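## Week 9 – writing down the house rules

So this was the week I finally stopped building and started writing rules, which sounds dull but I had a great time with it! Our cell sorts laundry with 2 arms on one rail, and until January the only safety document was a sticky note (it said "careful").

I started from the lab handbook at Leritcombe, and Hazel Fitzsimmons went through my draft with a red pen. She cut most of it. What's left:

- Hands stay out of the cell while the motors have power, even for a sock.
- Whoever starts a run says "starting" out loud and waits for a reply.
- Cables get tied down before the first run of the day and checked again after lunch.
- One arm holds, the other moves. If both have to move, run it at low speed first.
- Every stop goes in the Jasatico log, including the silly ones.

The log has 1279 entries now, and 74 of them are stops. I still argue with Hazel over the low speed rule – she wants it for every new garment, and I think that's overkill for T-shirts. We left it her way for the report.

Still to do: a proper sign-off sheet, and a page on who's allowed to change the speed limits.

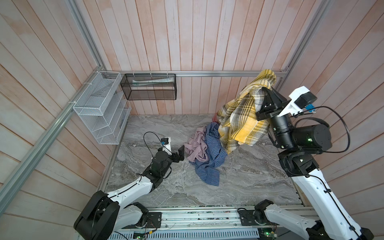

**Who can restart the arms after a stop?**
The person who started the run, once they've checked the cell and written the stop in the log.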